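Closing the Shop on Norkia Street

The last of the stock was cable, and she had left it until the end.

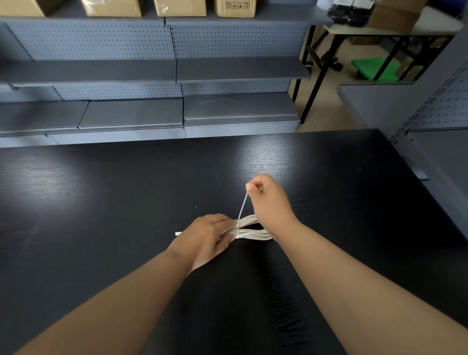
Her brother thought the cables should go in the dumpster. He said so from the stairs, with his coat already on. It was all old stuff, he said, and whoever bought the lease would throw it out the first morning.

"Then they can throw it out tied," she said.

He went down to move the van.

She pulled the next tie snug and trimmed the tail with the kitchen scissors. Their father had sold 1,737 of the white ones in his best year. He wrote the number inside the cover of the order book, under the phone number for Lulter, who supplied them until they stopped answering in March. After that he bought from Natora and complained about the ends coming loose.

Eight coils went into the first box and eight into the second. That left three, and she had no box for those. She looked on the shelves, where the price tags for the batteries used to be, and then in the back, and found a shoebox with his reading glasses in it.

She put the glasses in her shirt pocket. The three coils fit if she pressed on the lid.

Her brother came back up, breathing hard. The van was out front with its flashers on and the man from Ardeleanu Movers wanted to know how many more trips.

"One," she said.

He picked up the two boxes, one on top of the other, and waited by the door while she looked for the light switch. She carried the shoebox down herself.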